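The Friday robotics club at Sarance has spent 31 hours teaching two arms to file paper, a job its members avoid at home.
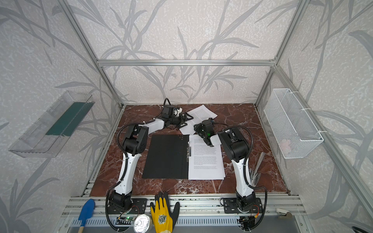
Rirnari thinks the club should have picked soccer, like every other school.

Zident, the club's entry, gets two minutes a run in May. 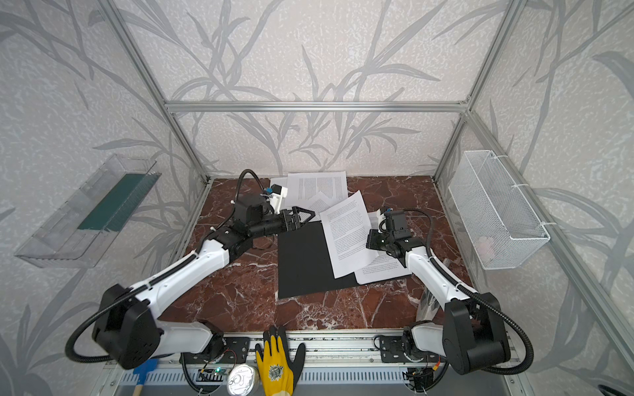 Paperwork, under supervision.

Paper bends, and the code hates that.

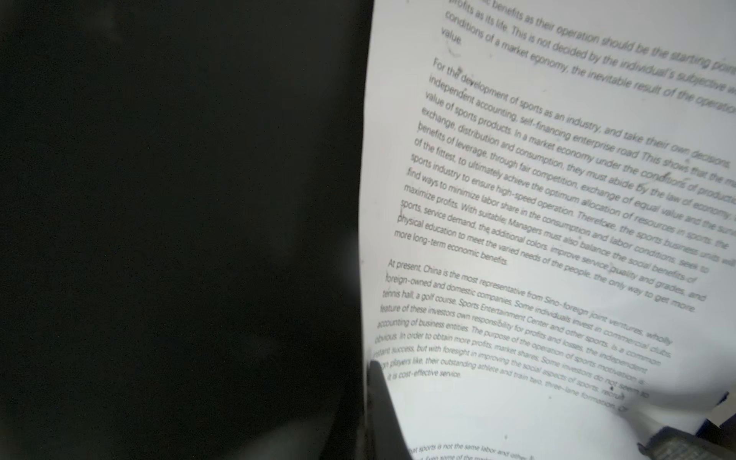
Light reading on the sports industry.

Gloves stay on near the rail.

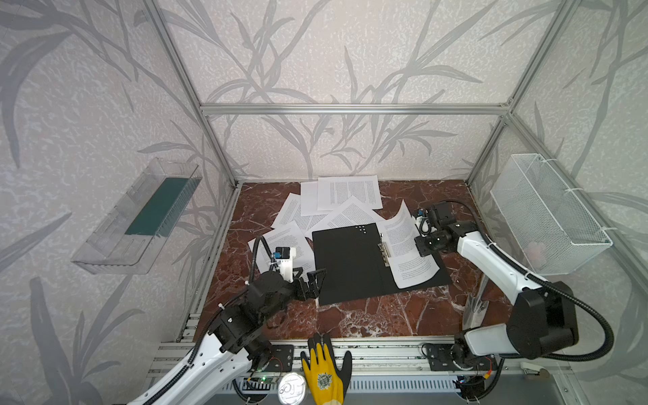
Photos: Pálfi

The budget was $600. Snacks were extra.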